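Hanging light things on a rental wall without losing the paint

Posted by Ea Holst, May 17, 2021
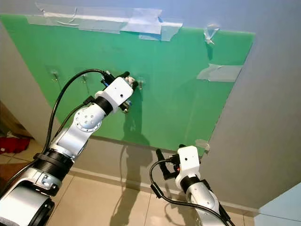 I'm moving out of my flat in Himness in October and the deposit is 300, so I'd dearly love to get it back this time! My last landlord kept the lot over a few nail holes. Everything I own is light (keys, a calendar, my late aunt's tea towels), and I've been going with clear stick-on hooks on a green panel, with the panel taped to the gray wall. How do I get tape off old paint when the day comes?

Wogan
Go slowly, my dear, and keep a hair dryer handy. Warm the tape on low for a bit, then peel it back flat along the wall, never straight out toward you. If any gum stays behind, roll it off with your thumb, and after that try a soft cloth with warm water and one drop of dish soap. Test a spot behind a door first, as old flat paint can go shiny when you rub it. We did a whole hallway like this and only had to touch up one corner.

Plurari
just paint over it

Brallik
Wogan has it right. I'd add that you should ask the landlord for the paint name now, while everyone is still on friendly terms. Mine had half a can sitting in the cellar and was happy to share.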